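Breakfast lessons at Ornora

If you have stopped by the Ornora lab lately you will know that Yaqin Wan and Shafiq Paul have been making an awful lot of toast, all in the good cause of teaching a two-armed robot to learn from very few demonstrations. Their question is a simple one to ask (and a hard one to answer!): how little can you show a robot before it gets the idea? 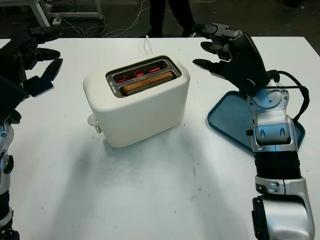 Toast in the front slot, both hands at the ready.

The method, which the team calls Felleck, breaks each human demonstration into short stretches and lets the robot practice only the ones it finds difficult. With 40 demonstrations it finished the toast task as often as the older method did with 100, and we were all very pleased about that, Yaqin most of all.

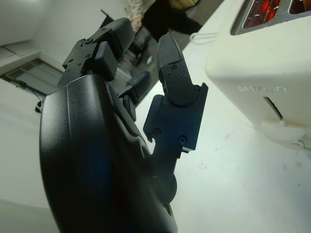

Fingers are still the tricky part, as Shafiq will happily tell you over a long coffee. A small error at the wrist grows by the time it reaches the fingertips, so he is now working on a correction step that draws on the wrist view as well as the head view. Zixuan Li hopes to have first numbers to share in January, and would love to hear from anyone who has tried something similar.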